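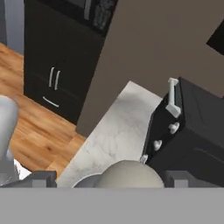 Wouldn't it be quicker to just make your own pancakes, a reader asked in the comments last November, and are you people ever going to let that thing near a real stove? Fair questions! The answer to the first one is yes, by a mile. The second one takes a little longer, so here's who we are and what we do.

I started Starnance in my garage in Drirstead with a secondhand bench vise and a box of motors I'd been saving for no good reason. It outgrew the garage pretty fast (my car was living on the street by then), and we moved into the shared workshop on Magyar Street, where we still are. We rent 4 benches along the back wall and argue with the woodworkers over the dust collector.

Our big project is Nillus, a home-built arm that we'd love to see helping out in a kitchen someday. Everything Nillus does gets tried in simulation before we let the hardware have a go. I fought that idea for ages because I wanted to build things, dang it, and then I stripped a gearbox that cost me $76 and a whole weekend. So now we have a simulated kitchen with marble counters nicer than any I'll ever own, and the arm can bump into the cabinets all night long while I sleep.
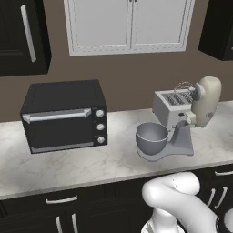
Starnance Kitchen Arm Team

We're the bunch who look after the kitchen side of things. Most of our evenings go into reaching: getting the arm up over the edge of the counter, past a toaster oven door or a mixer bowl, without knocking an elbow on the way. Stand mixers are my personal nemesis. With the head tilted up there's a whisk hanging right where you want to put the gripper, and planning a path around it has eaten more of my free time than I'd like to admit to my family.

The rest is plain old shop work: printing brackets, crimping connectors, reprinting the brackets because I measured from the wrong side. Our current gripper is version 55 if you go by the file names, though plenty of those were only a changed screw hole.

Want to come by? We love visitors, and you don't need to know how to code or solder. Bring closed-toe shoes and something you don't mind getting grease on. Parking is behind the building, and the door you want is number 78, next to the loading dock. Knock loudly, the band saw is usually running.

Page last updated 27 Sep 2021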